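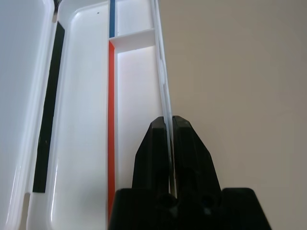 Zakotitz has published results from its spring trial of robots on small packing and tidying chores, and the short answer for shop owners is that the machines are not yet ready to work unattended. The trial covered 9 chores and 1228 attempts at the company's Gikport test room. Thin parts took up much of the schedule. A two-finger gripper can hold a narrow, see-through plastic strip upright between its tips, next to a white tray with several compartments, but a steady hold is only one step in the chore. The strip still has to be placed, released and left where it belongs.

Each attempt was marked complete or incomplete. An attempt that needed a human hand at any point was marked incomplete, even if the robot finished the remaining steps. Under that rule, 4 chores met the target set before testing — sorting dry goods, stacking cups, clearing a counter and moving boxed stock between shelves.
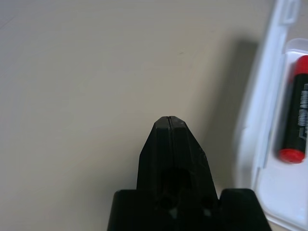
Two more chores came close and will be run again in August with the same rules. The remaining 3 fell well short: folding shirts, closing clip-lid boxes and bagging loose produce. The most common fault was a release that moved the item after it had been set down. Speed was recorded but did not count toward the mark.
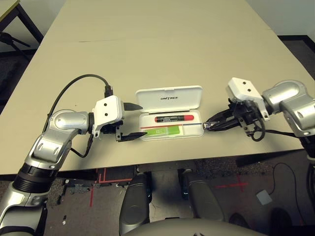

Furukawa, the retail fittings supplier that paid for part of the work, plans to use the findings in its next line of shelf bins. Wider dividers and less glossy surfaces are under review. Fametti will supply soft fingertip covers for the repeat runs.

Zakotitz does not offer a household product and has set no date for one. The full results table and scoring rules are available from the Zakotitz press office on request.

Search news
Enter keyword
Go

Related releases
Zakotitz opens Gikport test room
Fametti to supply fingertip covers for repeat trial
Scoring rules for counter and shelf chores
Furukawa reviews divider widths for shelf bins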